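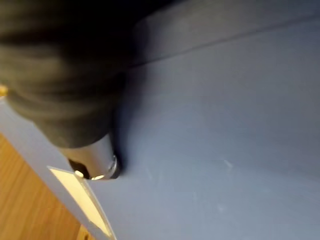 Preguntas frecuentes sobre el envío de notas de prensa con Sturnoteck

Última revisión: julio

¿Qué es Sturnoteck?
Es el servicio de distribución de notas de prensa de Trivholm. El cliente redacta la nota, nosotros la revisamos y la enviamos a los periodistas y medios que cubren ese tema. No compramos espacios publicitarios ni garantizamos que se publique nada.

¿A cuántos contactos llega una nota?
La base tiene 2.929 contactos activos, de los cuales 1.327 trabajan en prensa local y comarcal. Ninguna nota se envía a la base completa. Al dar de alta el envío se eligen sector y provincia, y el sistema muestra el número de destinatarios antes de confirmar.

¿Puedo ver los nombres de los periodistas?
Se ve el medio, la sección y la provincia. Los nombres y las direcciones de correo no se facilitan. Si un periodista responde a la nota, la respuesta llega directamente al correo que usted haya puesto como contacto de prensa.

¿Qué extensión debe tener la nota?
Entre 200 palabras y una página y media. El formulario no acepta textos más cortos. Los más largos sí entran, pero el editor puede devolverlos con una propuesta de recorte.

¿Quién revisa el texto?
Un editor de Trivholm. Corrige erratas, comprueba que los enlaces funcionen y avisa si falta algún dato básico: quién, qué, cuándo, dónde, un teléfono. No reescribe la nota. Si quiere que la escribamos nosotros, contrate el servicio de redacción, que se presupuesta aparte.

¿Qué cosas suelen ser motivo de devolución?
Titulares en mayúsculas, ofertas comerciales con precio y código de descuento, afirmaciones del tipo "líder del sector" sin una fuente, citas atribuidas a personas que no las han aprobado. También devolvemos notas sin contacto de prensa, aunque el resto esté bien.

¿Cuánto tarda la revisión?
Dos días laborables desde que se recibe el texto definitivo. Si se devuelve para cambios, el plazo empieza de nuevo con la versión corregida.

¿Puedo elegir la hora de envío?
Sí, entre las 8:00 y las 17:00, hora peninsular. Si no se indica nada, sale a las 9:30. Los domingos no hay envíos, salvo avisos de servicio público o cambios de última hora en un acto ya convocado.

¿Se pueden adjuntar fotografías?
Hasta cinco por nota, en JPG. No van adjuntas al correo - se alojan en una página de descarga y el periodista las baja si las necesita. Incluya un pie de foto y el nombre del autor. Los logotipos se suben en un campo distinto.

¿Qué es un embargo y cómo se pide?
Es la petición de que no se publique la noticia antes de una hora determinada. Se marca la casilla "Embargo" y se escribe el día y la hora. Aparecerá en la primera línea del correo. Los medios suelen respetarlo, pero no están obligados y Trivholm no puede responder por ellos.

He encontrado un error y la nota ya ha salido. ¿Qué hago?
Escriba a soporte desde su panel con el asunto "Corrección". Si el error afecta a una cifra, un nombre o una fecha, enviamos una rectificación sin coste a los mismos destinatarios. Las erratas menores se corrigen solo en la versión web.

¿Incluye el servicio un informe de resultados?
Incluye un informe con aperturas, descargas de fotos y rebotes, disponible a los siete días. El seguimiento de las publicaciones lo hace Zultovis y es opcional. Si ya tiene cuenta en Zultovis, puede vincularla desde Ajustes.

Antes usaba Rudd. ¿Puedo traer mis listas?
Sí. Exporte las listas desde Rudd en formato CSV y súbalas en "Mis contactos". Solo se admiten contactos profesionales de medios. Las listas propias no se mezclan con la base general y los demás clientes no tienen acceso a ellas.

¿Puedo llamar al periodista después del envío?
Es decisión suya. Muchas redacciones prefieren que no se llame para preguntar si ha llegado el correo. Si tiene un dato nuevo o puede ofrecer una entrevista, una llamada breve a media mañana suele ser mejor recibida que una a la hora de cierre.

¿Cómo se cancela un envío programado?
Desde el panel, hasta una hora antes. El crédito vuelve a su cuenta y se puede usar en otra nota.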